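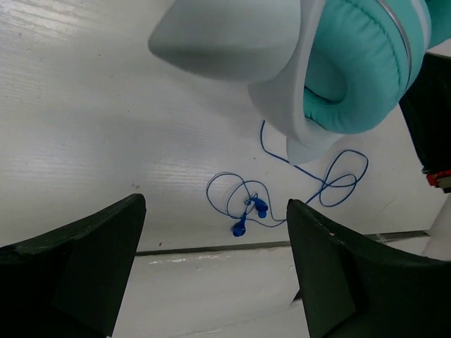 Frequently Asked Questions

Tandis Audio Repair, Melton
Headphones, earphones and small speakers
Page last changed: November 2018

What do you repair?

We repair headphones of all sizes, wired earphones, and small portable speakers. Most of our work is broken cables, bent plugs, worn ear cushions and one side that does not play. We do not repair hearing aids or telephones. For hearing aids please go to the person who fitted them for you.

Is it worth to repair cheap earphones?

Often it is not, and we will tell you so at the counter. If the new pair costs less than our smallest repair, we advise you to buy the new pair. Some customers still want the repair, for example because the sound fits them well or the pair was a gift. Then we do it with pleasure.

How much does a repair cost?

Looking at the item is free. After this you receive a written price, and we start only when you say yes. A new plug is our smallest job and a new driver (the small speaker inside the ear cup) is usually the most expensive one. The price on the paper is the price you pay. If we find a second fault during the work, we stop and call you.

How long do I have to wait?

A plug or a cable takes two working days when we have the part in the drawer. We keep up to 700 different parts in the shop, but there are many models in the world, and sometimes we must order. Ordered parts come from our supplier Lozano, and we cannot promise the exact day. We send you a message when the part arrives and another one when your headphones are ready.

My headphones play only on one side. Is it the cable?

Very often, yes. You can make a small test at home. Play some music and bend the cable slowly, first near the plug and then near the ear cup. If the sound comes back for a moment, the wire is broken inside at this place. If nothing changes, try the headphones with another player, as the fault can also be in the socket. Please clean the socket with a dry wooden toothpick before you come. Pocket dust in the socket is a common fault and you do not need to pay us for that one.

Why do my earphones always break at the same place?

The wire is weakest where it enters the plug. When you pull on the cable to take it out, or wrap it tightly around the player, the thin copper inside bends many times at this one place and finally it breaks. Hold the plug itself when you pull it out.

What is the right way to store the cable?

Make loose circles, as wide as your hand, and let the cable turn the way it wants. Do not make a knot. A soft cloth bag or a small round box is good. For big headphones, a hook on the wall is fine if the headband is wide at the top. A thin nail presses a mark in the padding after some months.

How do I undo a tangled cable?

Start from the plug end and not from the earpieces. Put everything on a table, open the knot with your fingers until it is loose, and pass the plug back through it. Never pull both ends. If the two thin wires above the split are twisted together, let the earphones hang down and they will turn back slowly alone.

Can I wash the ear cushions?

Cloth cushions that come off can be washed by hand in cool water with a little soap. Let them dry for a full day before you put them back. Leather and imitation leather should only be wiped with a damp cloth. Please do not use alcohol on them, it makes the surface crack.

The black surface comes off my cushions. Can you repair this?

No, but we can change the cushions. We sell the Rekis replacement cushions in four sizes. Bring the headphones with you, as it is difficult to find the right size from a photo.

Do you give a guarantee?

Yes, 78 days on the part we changed and on our work. It does not cover a new fault in a different place, or water.

What happens if I do not pick up my item?

We keep it for six months and we write to you in this time. After that we may use it for parts.

Can I send my headphones by mail?

Yes. Put them in a strong box with paper around them, and add a note with your name, your telephone number and what is wrong. Write "Box 2106, Melton" on the package. You pay the mail to us and we pay the mail back.

Who will do the repair?

Despina Christodoulou does the cables and plugs. Toàn Khổng does the drivers, the speakers and everything with a battery. If you have a question about a repair that is already in the shop, please have your ticket number ready when you call.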